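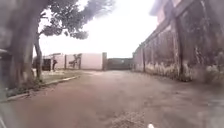

Issue 16

So we finally have a rule sheet! Two sides of paper, plain words, and it lives in the lid of the battery box where you have to move it to get at anything. I've been promising to write about it since the spring, and a few of you have asked for the long version with the arguments left in, so get a coffee.

Some background for newer readers. I drive (well, supervise, mostly Horkus does its own driving) a small ground robot on the kind of roads that maps draw as a thin gray line and then forget about. Red dirt, walls, a gate at the end, a big tree leaning over the verge. For a long time our safety practice was "Thu is sensible and Bình shouts loudly." That worked fine while it was the same people every time. Then Nhi Lưu joined, and Hiyori Honda started coming out with us, and both of them kept asking perfectly fair questions like "how close is too close?" and getting a different answer from each of us. I think I gave two different answers myself in one afternoon.

The first thing we wrote down was about people, and it's the one I care about most. If a person is within 15 meters of the robot, it stops. It doesn't slow down, it doesn't steer politely around them, it stops and waits until they've gone by or until one of us has talked to them. We argued over this for weeks. Loan Kim wanted a slow zone first and then a stop zone closer in, which is how she'd do it indoors, and she's right that it would get us down the road quicker. My problem is that people outdoors don't know what a slow robot means. Is it slowing down for me? Is it broken? Is it about to turn? A stopped robot is easy to read.

And then there's the person who is far away. Look down the road at the top of this post and there's somebody standing near the pale wall, over on the left past the trees, tiny in the view. They're well off the road and nowhere near us. The old me would have carried on without saying a word. Under the new sheet the spotter calls it out, "person, left, far," and the driver repeats it back. I felt silly doing this for the first few runs, like playing submarine captain, but it's cheap and it means there are two heads holding the same fact. It also means that if the person starts walking we've already had half of the conversation.

We have the same habit for openings. Doorways, gates, gaps between walls, anything a kid or a dog or a bike could come out of. You call it before you reach it. "Opening, left." If you can't see into it, the robot goes down to walking pace until it's past. Thu Đoàn added "and so do you" in pen, meaning the humans, after I jogged ahead to look at a gate and left the robot with nobody beside it. Fair enough, Thu.

Which brings me to the stop button. The person holding the stop button holds the stop button. They don't take pictures, they don't eat, they don't fix the robot's mast with their free hand while it's rolling. You'd think this wouldn't need writing down, and I'd love to tell you it didn't, but I have personally driven a robot with a sandwich in my mouth. We test the button at the start of every run with the wheels turning, on the real surface, and again after every battery swap. Bình Cù thinks the second test is overkill. He does it anyway, with a lot of sighing. 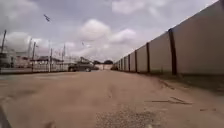
Clokwood Ground Robot Club, Outdoor Running Group

Okay, vehicles. A wide sandy road like this one feels like the easy kind, all that space and a nice straight wall to follow on the right. I've come to trust it less than the narrow ones. When there's no painted lane, drivers use whatever part of the road is smoothest, and so does a robot that's been told to look for smooth ground, and you can see how that ends up with the two of them wanting the same strip.

Take the dark truck (or SUV, I can't swear to it) a bit left of center, side-on to us. Parked or crossing? You can't tell from one look, and neither can the robot. So the rule says every vehicle is a moving vehicle until it has proved otherwise. In practice that means we stop, the spotter watches it, and we only roll again when the spotter says so out loud. Hiyori asked what "proved" means, which led to the longest argument of the lot! Engine off and empty seats is good enough for Thu. I wanted somebody to have spoken to the driver, which is a lovely idea when you aren't standing in the dust a long walk away from them. We ended up with Thu's version plus a line saying that if you can't see the seats, you keep a full road's width between you and it. If there isn't a full road's width, you wait or you turn back.

Turning back is allowed, by the way. That got its own line. Anyone can call it, including whoever came along for the first time that morning, and the person calling it doesn't have to explain until we're off the road. I wish I'd had that one years ago.

The little vehicle way down by the end of the wall is a different case. At that distance I'd barely call it a vehicle at all, more of a smudge with ambitions. The sheet says smudges get called too. "Possible vehicle, right, far." You're allowed to be wrong! I'd much rather hear ten wrong calls than have someone keep quiet until they were sure.

A few smaller things about long open roads that came out of the same discussion:

Pick your side before you start and stick to it. We hug the wall side when there is one, far enough out that the wheels stay off the rough ground along the bottom of it.

Loose gravel gets treated as a speed limit. Horkus will happily take a patch of small stones at full speed, and it'll happily slide when asked to stop on them, too. Slow down before the patch. Braking in the middle of it is what you're trying to avoid.

Sticks count as obstacles. I know. It looks like nothing, it's lying flat, you'd step over it without thinking. Loan spent an evening picking bits of one out of a wheel hub and would like me to mention this in bold, which I can't do on this blog.

Walk the route first. Our usual one is 1420 meters and we walk the whole thing before anything gets switched on. It's boring and hot and I complain every time, and it's also how we've found most of the stuff that would have ended a run early.
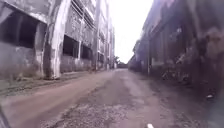 Between buildings

This section of the sheet is the newest, and it's mostly Nhi's work. She'd gone quiet for a while and then turned up with a page and a half on narrow streets, and it was so much better than what we had that we just pasted it in.

Her starting point was that an empty street isn't a cleared street. There's no one on this one, no cars either, and every one of those dark window openings on the left is a place you can't see into from down at robot height. No glass, just black. So the rule is that one of us goes ahead on foot and looks, properly looks, and the robot stays put with the button held until that person waves it on. If the building is as tired as these two, the person looking does it from the road and doesn't go inside. Nhi underlined that twice and looked at me while she did it.

Then keep to the middle as far as the surface lets you. I say as far as it lets you because the surface usually has opinions. The left half here is fairly smooth and the middle and right are all cracks and potholes, so any sensible path planner is going to drift left, toward the wall and under those openings. Old concrete drops bits. We've set a minimum distance from walls on streets like this, and if the smooth part is inside that distance, the robot takes the bumpy part slowly or it doesn't go. Bình hated this one, as the keeper of the suspension, and has asked for his objection to be recorded. It's recorded, Bình.

Dark patches on the road get treated as holes. Could be a stain, could be a puddle with a crater under it. If you want to know which, go and put a boot in it, and take your turn at carrying the wet sock home.

The radio check is the last piece. Before going in between long buildings we do a range check with the spotter at the far end and the button at the near end. If the link drops for even a moment, the robot should stop by itself, and part of the check is switching the transmitter off on purpose to make sure that it does. If it rolls on, the day is over. We pack up and it goes back on the bench. There's no "let's try once more and see," and I say that as the person most likely to suggest it.

What's still missing? Night running, for one, which we don't do and which I'd like the sheet to say we don't do. Rain. And something about what we tell people who come up and ask what we're up to, since at the moment everyone makes up their own answer and some of Thu's are pretty wild. Loan is drafting that part, and there's a version going round that I'll put up in November once everyone has scribbled on it.

If you run anything outdoors and your own sheet handles parked vehicles better than ours, please send it over. I'm still not happy with the bit about the seats.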